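The shirt drawer, a progress report

January 26, 2022

The drawer in question is the second one down in the Wikström dresser, and as of Sunday night it would not close. It hadn't closed properly since May, but there is a difference between a drawer that needs a hip and a drawer that needs a hip, a knee and a wooden spoon to flatten whatever is poking up at the back. We had reached the spoon.

I have been folding shirts for thirty-odd years and it seems I have been folding them badly for all of them. My method, which I inherited from my mother and never questioned, was to button the top button, lay the thing face down, flap in the arms, and then fold the bottom up until it was about the size of a phone book. This makes a lump at the collar and nothing at all at the other end, so a stack of five leans like a bad deck. Put the next one in the opposite way around and you get two lumps with a valley between them. I did that for years and thought I was clever.

So on Sunday I took everything out. All of it, onto the bed, which meant I was committed to finishing before I could sleep. I found two shirts I thought I had left in a hotel in Mutthorpe. I found one with the pins still in it. I found a purple bow tie, and I would like to meet the man who thought he was going to wear it.

Then I did what everybody does, and read about folding for an hour and a half while the laundry sat there getting more wrinkled. There is a lot written about folding. There is a forum with a thread of 1,151 posts on the question of sleeves alone, and I read enough of it to know which posters can't stand each other. Very roughly, you have the people who fold the shirt in thirds and the people who fold it in half the long way, and the thirds people think the half people are animals.

I tried thirds first, being easily shamed. Thirds is what the shop does. It looks terrific for exactly as long as the shirt stays in the shop. You need a flat surface, a steady hand and ideally a piece of cardboard to fold around, and Custix will sell you a plastic board for this with hinges in it. I own one. It came with a leaflet showing a woman delighted by a polo shirt. The board is sized for somebody with narrower shoulders than mine, so every shirt comes out with a little fin on either side, and the hinges have started to squeak. It's under the bed now with the other solutions.

Half the long way is the lazy one, and I'm converted. You lay the shirt flat and bring one side over onto the other, so the sleeves end up more or less on the same side, and you have a long thin shirt. Then you deal with the sleeves. This is where I went wrong for the first dozen or so, by leaving the sleeves for the end, when they flop out of the bundle like a tongue. Lay them back across the body while the shirt is still long. One of them will want to go off at a slant. Let it. I spent far too much of Sunday evening trying to get a sleeve parallel to a placket, and once it's in the drawer you can't see it anyway.

The edges won't match either. The bottom layer sticks out past the top one by a finger or so, and I used to peel the whole thing open and start over. Now I leave it. The shirts are not being graded.

Next, and this is the part I'd pass on if I could only pass on one, get hold of both ends before you do anything else. Collar in one hand, hem in the other, and a bit of a pull. Not a yank. It takes out the bunching in the middle, which is what makes the lump. Only then fold it down, hem toward the collar, in half and in half again if your drawer is shallow like mine. I stand them on edge. I swore I would never be a person who stands shirts on edge.

You do need room for this. A dress shirt stretched out the long way is bigger than you think, and the bed is no good because it gives. I used the kitchen table, wiped, and then dried, and then wiped again because of a jam incident. A slick surface is better than a tablecloth. Cloth grips cloth, and you end up dragging the whole works toward you along with the salt.

My old friend Manolis Kyriakidis hangs everything, including T-shirts, and has told me more than once that my problem is philosophical. Manolis has a walk-in closet. I told him I'd hang mine too if I had 200 hangers and somewhere to put them, and he sent me a link to a pack of 500.

Results so far: the drawer closes. It closes with one hand, with about an inch of daylight at the top, and I have opened and closed it more often this week than it strictly needed. The T-shirts are next. Those I had been keeping in a pile, heaviest on the bottom, which works well until you want the red one and it is always under the green one.

Still to do: sweaters, the Natance bag of things to give away (in the hall, third week), and whatever is living behind the drawer that stops it from going all the way in. I can hear it. I think it's a sock.

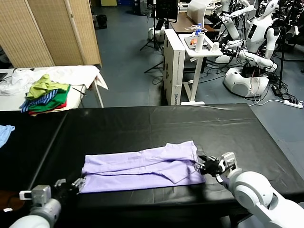 Lavender button-up, folded once the long way, one end held at each side. Note the slanting sleeve.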